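We use cookies to keep this site working and to see which pages people read. By carrying on you agree to this. Accept | Manage settings

Could you keep a kitchen diary for me? Call for participants

16 January 2021

Hello! I'm looking for people in and near Plekham who'd be willing to write down what they eat, what they throw away and what they mutter under their breath while cooking, for four weeks in March. I can't offer riches, but I can offer a bit of money, a nice notebook and my undying thanks.

A bit of background. I run a small project called Grostodden, which collects ordinary people's accounts of home cooking. It started when I was clearing out my grandmother's house and found her old household diaries — mostly the price of onions, plus complaints about the oven — and I sat on the stairs reading them until it got dark. She'd never have called it history. I think it's the best sort. Since then I've gathered 663 diary pages from people all over the county (some typed, some in pencil, one set written entirely on the backs of seed packets) and I'd love a lot more.

This time I'm after weekday suppers in particular. Sunday roasts and birthday cakes get written about plenty. What I hardly ever get is the Tuesday sort of meal, the beans, the leftover rice, the thing you eat standing up while looking for a school shoe. If you read that and thought "well, mine would be far too dull", you're exactly who I want, so please do write to me.

What you'd be doing

You'd fill in one page a day, five days a week, for the four weeks. Each page has space for what you made, who ate it, roughly how long it took and anything that went wrong. There's a big blank bit at the bottom for grumbling. Most people tell me it takes them as long as a cup of tea, although one lady in the last round wrote six sides on a failed custard and I enjoyed every word.

You don't need to be a good cook. You don't need to spell well either, or have tidy handwriting, so long as I can make it out with my glasses on. If you'd sooner talk than write, you can leave me voice messages and I'll type them up myself. I'm quite quick these days! 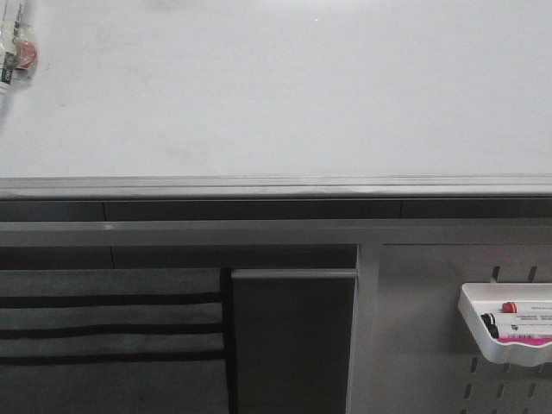
I'd like a mixture of households if I can get it. People on their own, big families, house shares, couples who can't agree about garlic, anybody who cooks for a parent or a neighbour. I had hardly any replies from people under thirty last time, and very few from men, so if that's you, or you know someone who fits and can be talked into it, I'd be especially pleased to hear from you. You do have to be eighteen or over, and I'm asking for one diary keeper per household, though the others are welcome to scribble in the margins.

Money and so on

I've been given a small grant by the Menditz Fund, £2190 in all, and most of it goes straight to the diary keepers. Everyone who finishes gets £40. If you have to stop halfway because life gets in the way, I'll pay you for the weeks you did, no hard feelings and no awkward phone calls. The rest covers printing and stamps, and I post everything out with a return envelope already paid for.

What happens to your diary

I read it, first of all, with great pleasure. Then it's copied and kept in the Stojanovska Room at the local studies library, where anyone can ask to look at it. Your name doesn't go on it unless you want it there. You pick a pen name, and I'd encourage you to have fun with that. You can cross out anything you regret before you send it back, and you can ask me to take your diary out of the collection later on if you change your mind.

I'm hoping to put together a little booklet of extracts too. I'd check with you before using a single line of yours.

How to join in

Send me a note through the contact page with your first name, the area you live in and a sentence or two about who you cook for. Tell me what you had for supper last night as well, if you don't mind. It isn't a test, I'm just nosy. I'll write back to everyone, though it may take me a few days as I do this around my job. Once I've got enough people I'll start a waiting list for the next round — so do still get in touch, even if you're reading this a bit close to the start.

Mine was soup, by the way. Leek and potato, slightly burnt.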